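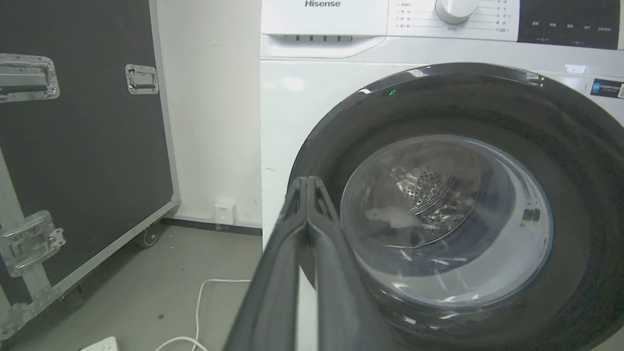 The gauge at Clekach

The tide gauge at Clekach records sea level every 3 minutes and transmits on the hour. The inspector from Plovon arrived with a Zernix test kit, a key to the hut and a form dated 2018-06-30, which was a year out of date but still the current form.

Item one was the datum bolt. It was where the drawing put it. Item two was the float well, which had 44 millimeters of silt at the bottom. The permitted depth was 35. The inspector wrote down 44 and went to get the bucket.

Item three was the log. The gauge had been sending the same reading since October - 100 centimeters, at high water and at low. The office had accepted it each time. The software rejected values that jumped, and this one never did.

The inspector freed the float with a screwdriver. The pen arm dropped, rose a little and began to follow the water. At the top of the hour the new reading went out.

The office called before the kit was packed. The station was showing a fault, they said. Could it be put back the way it was?

The inspector asked for that in writing, and sat down on the step of the hut to wait. The tide was going out.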